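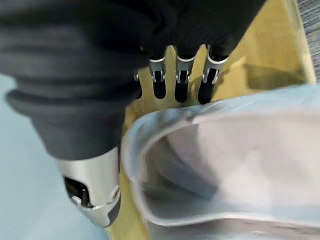 First convention table in May – how many prints should I bring, and how do I price them?

Posted by Seija Mustonen in Artist Alley and Small Press

Hello everybody. I draw a small fantasy comic called Undska, and after three years of only posting pages online I have been given a half table at the Starthorpe comic convention in May. I am very happy and also quite nervous, because I have visited conventions many times but I have never sat on the other side.

The organisers have told me that last year they sold 1,145 weekend tickets. It is a small event in the town's sports hall, with one guest artist, a costume contest on the stage and the artists placed along the back wall. My half table will be 90 cm wide.

My printer gives a much better price if I order 300 copies of the first issue. The issue has 28 pages in colour. I also want to bring A4 and A5 prints of the characters, but I don't know how many designs is sensible. My questions are these:

How many comics should I really take with me? Is it a mistake to order 300 if I have only this one event booked?

Do people at small conventions buy prints of characters they have never heard of, or do they want only the famous ones? I don't wish to draw fan art only for selling.

Should I take cards, or is cash enough?

I will travel by train with one suitcase, so the weight is also a matter. Thank you in advance for any advice, and excuse my English where it is strange.

Getsemaní Quintero
Member, 972 posts

Hello Seija, and congratulations on the table. I have done Starthorpe twice, and before that I did Narkmont when it was still in the library, so I can tell you how it was for me. English is also my second language, so we will understand each other.

For the comics, take 60. I took 60 to my first Starthorpe and came home with 22, and I was pleased with this. You should remember that many of the tickets belong to families who came for the costume contest, and they walk past the artists once, quickly, when they look for the toilets. The people who stop are fewer, but they stop for a long time and they like to talk.

If you order 300 you will have boxes under your bed for some years. I know the price for one copy is tempting. But look at the whole bill and not only at the price for one copy. My first book was 300 copies and the last of them went away when I was already selling the third one. Ask the printer what 100 would cost. With 100 you can bring 60 to the hall and keep the others for your online readers, who will certainly ask.

For the prints, I would choose six designs and bring ten of each in A5, and only your two best in A4. A4 needs a stand, or it lies flat and is covered by everything else, and 90 cm is less than it sounds. Before you go, mark 90 cm on your kitchen table with tape and put everything inside it. I changed my whole plan after I did this.

People do buy characters they don't know, if the picture says something by itself. A dragon asleep on a bus sold better for me than my main heroine standing with her sword, which hurt a little. So you don't have to draw fan art. Perhaps one print can be funny or can have an animal in it.

About payment, take both. On Saturday morning most people paid me in cash, and by three o'clock they had spent it all and everybody wanted to use a card. The signal in the sports hall is weak near the back wall, so test your card reader when you set up. Bring small change, also. Use round prices. I had one print at 3.50 and I regretted it the whole weekend.

One more thing – the doors open for artists at half past seven, but the hall is not heated until the public comes in. Wear a warm jumper.

Fouad Awad

Just do fan art. Original stuff doesn't sell, I had a table at Narkmont and sold four things. Also you need a big banner.

Sarahí Solís

I don't agree with Fouad about the fan art, but he is right that people must see you from far away. With a half table a big banner will cover your neighbour, and Starthorpe does not allow anything taller than 1.8 metres (it is in the rules they send with the table number). I use a wire cube shelf from the kitchen department, folded flat in the suitcase, with a cloth and one large print clipped on the front.

For the comic, put one copy open in a plastic cover so that visitors can read it. Write "please read me" on it. Many people are shy to touch things on a table.

I share with Nayeli Hinojosa most years and we watch each other's side when one goes for food. Say hello to your neighbour early, you will need them by lunch.

Seija Mustonen

Thank you all, this is more than I hoped for. I have asked the printer about 100 copies and they will answer on Monday. Getsemaní, I did the test with the tape and it was a shock. The A4 prints are now only one design. Does anybody know if the hall gives a chair, or must I bring my own?

Getsemaní Quintero

They give one chair for each half table. It is hard, so bring a cushion if you have space in the suitcase.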